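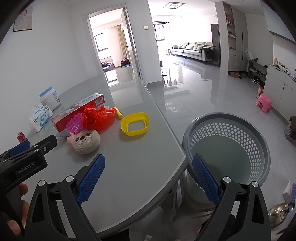 Conversation with the composer of Tundano

The quartet Tundano will receive its first complete performance in March, when the resident ensemble of the Wevberg Conservatory presents it in the small hall. The conservatory's publications office met with the composer, a member of the theory faculty, during the second week of rehearsals. The following account is drawn from that conversation.

Tundano is scored for clarinet, viola, cello and piano and plays without a break. It grew out of an earlier solo piece, Drinus, written for viola and withdrawn after two performances. "The material was sound, but it was carrying too much for one instrument," the composer said. "I kept hearing the low notes continue after the player had to leave them. In the quartet the cello can simply hold them."

The score runs to 652 measures, divided into 4 sections of very unequal size. The third section alone takes up 200 measures, and the last is a short coda in which the piano does not play. Asked whether these proportions were fixed in advance, the composer replied that only the third was. "I knew how long the slow music had to be. Everything before it was shortened at least once, and the opening was cut by half. The players have an older copy in which the clarinet enters almost a full minute later."

The pitch material is derived from a row of twelve notes, although the row is never stated complete in a single voice. It is divided into two groups of six, and the strings are largely confined to the first group until the middle of the second section. The composer was reluctant to make much of this procedure. "It is a way of deciding what the viola may not play. I teach analysis, so people expect a chart. There is a chart, and it is in a drawer. I stopped looking at it when the writing was going well, and there are measures where the notes do not agree with it. I have left them."

Rhythm received more attention. The central section is built on a pulse of 81 to the minute, which the cello marks with repeated harmonics while the other parts move at related speeds. Early rehearsals were held with a click track, since abandoned. "With the click, they were together and it sounded like four people waiting," the composer said. "Now they listen to the cello. The tempo drifts a little, and I have changed the marking in the score to allow it."

The conversation then turned to the question of notation. The parts were engraved by the Chow music press, which also issued the composer's songs. Several passages for clarinet call for quarter tones, and the first proofs used a set of symbols that the player found hard to read at speed. These were replaced with arrows attached to the ordinary accidentals -- a solution the composer described as less elegant and far more practical. Fingerings have been added to the clarinet part only.

The composer does not plan to provide a program note. A brief text will give the scoring and the order of the sections. "I would like the audience to know when it is nearly over," the composer said, "and for that they only need to see the pianist's hands come down."

Work has begun on a companion piece for the same instruments without piano. Tundano will be preceded in the March concert by two student works, and the score may be consulted in the conservatory library.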